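El rincón de la consola ya tiene otra cara

¡Qué ganas teníamos de contarlo! Mylene Villanueva lleva desde septiembre diciendo que el mueble de nogal de la sala Fladport daba para mucho más, y por fin nos pusimos con él. Lo primero fue decidir qué se queda a mano y qué va abajo, y ganó por goleada todo lo azul: carpetas, cajas planas, estuches (sí, somos muy de azul en esta casa).

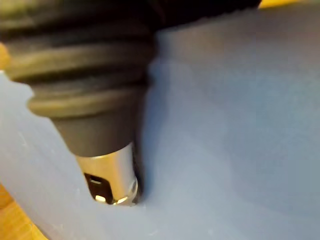

Punta metálica sobre fondo azul grisáceo, muy de cerca.

Rodel Tan propuso una regla sencilla que nos encantó: en la balda de arriba, lo que se consulta cada semana; en el hueco de abajo, lo que pesa o abulta. Las cajas planas se guardan de canto si hay más de 2, con la etiqueta hacia fuera, y así se encuentran en un momento. ¡A mí me ha cambiado las mañanas!

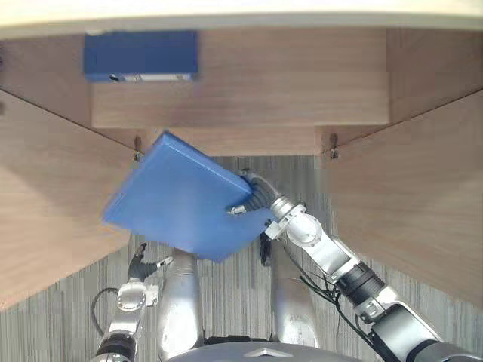 La carpeta azul en la balda y la caja, junto al hueco del mueble.

Queda pendiente el armario del pasillo, que es otra historia: Leonora Padilla ha apuntado 183 cosas en el inventario y todavía le falta el altillo. Si os apetece echar una mano, dejadle una nota en su bandeja. Y si tenéis en casa cajas planas que no uséis, traedlas, que les encontramos sitio.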